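Section 3: Setting Up the Hall for an Acoustic Concert

This section is intended for visiting musicians, tour managers and front-of-house staff at the Rulatbridge. It covers the period from arrival to the opening of the doors, and applies to unamplified and lightly amplified performances by up to three players. Larger ensembles should also consult Section 4.

3.1 Before arrival

The hall seats 300 in the standard layout. Where the stage is extended forward, the two front rows are removed and the seating plan held by the box office must be amended before tickets go on sale. Requests for the extension should be made to Beatriz Patrício, Concerts Manager, when the contract is returned.

Instruments may be delivered on the morning of the performance. The loading door on Dosatberg Lane is opened at 10 a.m. and is staffed until the sound check ends.

Note: In December the loading door is kept closed between deliveries. Please ring the bell and wait with the vehicle.

3.2 Placing the players

1. Confirm the running order and the stage plan with the duty technician.

2. Find the centre line, which is marked by a brass stud at the front of the stage.

3. Place the first chair or stand on the centre line, two paces back from the stud. Fiddle and concertina players generally prefer this position, as the sound reaches the rear seats without support from the loudspeakers.

4. Place the remaining chairs on either side, angled inwards so that each player can see the others without turning the head.

5. Ask the players to sit and play a slow tune together. Adjust the chairs before any microphone is set out.

6. Mark the final position of each chair leg with cloth tape. Paper tape lifts under the stage lights and should not be used.

Caution: Do not place any instrument, case or stand on the heating grilles at the back of the stage. The grilles operate automatically and become warm without notice. 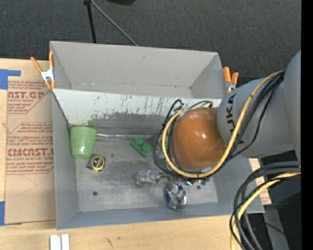 Microphones are set out only once the chairs have been marked. The hall holds a pair of Ollex condenser microphones for general use, together with clip microphones for fiddle, viola and guitar. The distance from microphone to instrument should be measured and written on the stage plan, so that the position can be restored after the interval. A compact tape measure of the black and yellow kind is quite sufficient for this purpose. Measurements are taken from the front of the microphone to the bridge of the instrument, or to the nearer end of a concertina at rest.

3.3 Sound check

1. Switch on the stage system at the wall panel, then the mixing desk, then the loudspeakers. Switch off in the reverse order.

2. Recall setting 2 on the desk for a solo player or duo, or setting 3 for a trio.

3. Check each instrument alone, beginning with the quietest.

4. Check all instruments together, using the loudest piece in the programme.

5. Check spoken introductions last. Many performers of traditional music speak at some length between tunes, and the speech microphone should be left open throughout unless the performer asks otherwise.

6. Walk to the back row of the gallery and listen to one complete tune before saving the setting.

Note: The hall will sound brighter when empty. Allow for this before reducing the upper frequencies.

3.4 The Esteves harmonium

The harmonium at the side of the stage is available to visiting artists by prior arrangement. It is tuned slightly above concert pitch, and players of fixed-pitch instruments should try it early in the sound check. It may be moved only by two members of staff, and must be returned to its place on the same evening. Questions about its condition should be put to Hélder Patrício, who maintains the keyboard instruments.

Caution: Drinks must not be placed on the harmonium at any time.

3.5 Opening the doors

The stage must be clear of cases and loose cables before the audience is admitted. On a Saturday the foyer bar opens early, and performers are asked to finish the sound check in good time — the music carries clearly through the inner doors. The duty technician will lower the house lights on a signal from the front-of-house manager.

If the setting saved on the desk is lost or overwritten, dial 1672 from the backstage telephone to reach the duty technician.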